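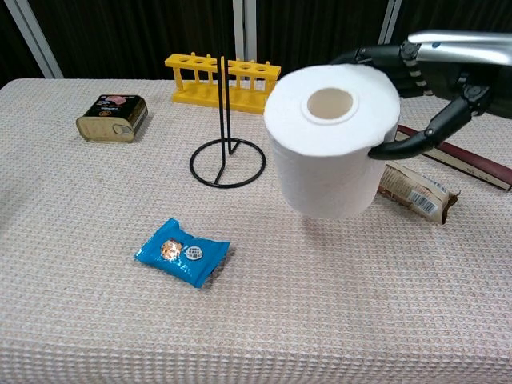

About Zernel

Zernel is a small workshop that teaches robot arms to handle ordinary household things. We rent the ground floor of the old Barreto print works in Fleltden, and we share the loading dock with a furniture repair business. Efua Nartey started the company after several years of building packing lines. Benedikt Brinkmann joined her the following winter to run the software side, and he still does.

Our customers are mostly companies that make kitchen aids and home care equipment. They send us a task they would like a machine to do, and we work out how much of it can be done with the arms and hands on sale today. At the end they get a written report, the control software and a list of what did not work. The last part is usually the longest.

Most of our tasks are dull ones. Put the roll of paper towels on its stand. Move the book. Pick up the cookie packet without crushing what is inside. The arm works at a table with a waffle-weave cloth on it, and we leave other things lying there on purpose: a meat tin on its side, an empty test tube rack, a snack in a wrinkled wrapper. Kitchens are cluttered, and a robot that can only work on a clear surface is not much use in one.

Visiting us

We open the workshop to the public one Saturday in January and to school groups during term. A visit lasts a morning and has 4 parts: a short talk, a demonstration at the table, time to ask questions, and a look at the repair bench. We take up to 30 people. Larger groups are split, with one half at the bench while the other half is at the table.

The demonstration is the same work we do on any other day. We do not put on a show version. Visitors stand behind the tape line on the floor while the arm is powered, and one of our staff stays beside the stop button. The arm moves slowly. If it drops something, we leave the item where it fell, reset the arm and start again. Please don't reach over the line to pick things up.

The paper towel task gets the most questions. A roll is light and soft, and it has to be held firmly enough to stay put but gently enough that the fingers do not dent it. Then the hole in the middle has to come down over a thin rod. People do this without looking. For the arm it means finding the top of the rod, keeping the roll upright and letting go at the right moment.

Children under 8 are welcome with an adult. There is step-free access from the yard, and the restroom is next to the front door. We have no cafe, but there is a bakery across the street that opens at seven.

Working with us

We hire rarely. When we do, the job is posted on the Clakov board and on the door. We take 3 interns each summer, paid, and no robot experience is needed. Applicants should be able to solder, or be willing to learn in the first week.

To book a school visit, call the front desk on a weekday morning and ask for Efua.

14 shares
2 comments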